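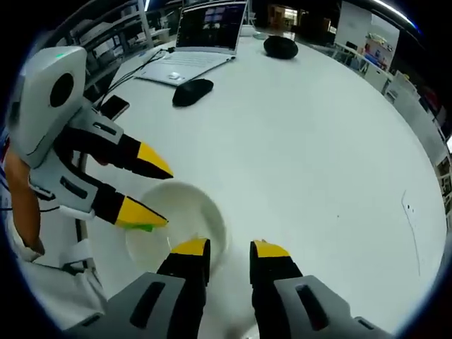 White bowl on a white table, with one gripper at the near rim and a second coming in from the left.

Finstead Statutory Interpretation Workbook, student edition
Edited by Yiran Xu and Ilídio Veloso
Paperback, 354 pages, with online answer notes

Product details
The Finstead workbook is written for first-year law students who have been told to "apply the statute" and want some practice at it before the exam. It covers the literal, golden and mischief rules, the purposive approach, and the use of outside material such as explanatory notes and parliamentary debates. Case law method is left to other books.

Each chapter starts with a short extract from a made-up Act, followed by a set of facts and a problem to answer. The early problems turn on a single word. Later ones involve definitions sections, schedules, and provisions that pull against each other — the penalty clauses in chapter nine are the hardest in the book.

What has changed in edition 2
The chapter on presumptions has been rewritten by Huiling Dai. Retrospective effect now has its own section. The old chapter on Latin maxims has been cut down and moved to the back, where it sits with the glossary. Page references in the first edition will not match, so classes should use one edition or the other.

Answer notes
Notes are online only. The access code is printed inside the back cover under a scratch panel and works for one reader. Second-hand copies may come with a used code; a replacement can be bought separately from the Ledero student shop.

Class sets
Law schools ordering for a whole year group can buy through Jultetti. Class sets come with a tutor's guide by Haoran Yin, containing marking points for every problem and suggested timings for a one-hour seminar. The guide is not sold to students.

Ordering
Stock code: 689
Copies in the current printing: 400
Available from: July 22, 2026
Next printing: January

Returns are accepted on unmarked copies with the scratch panel intact. Please quote the stock code when you write to us — orders are filed by code and not by title.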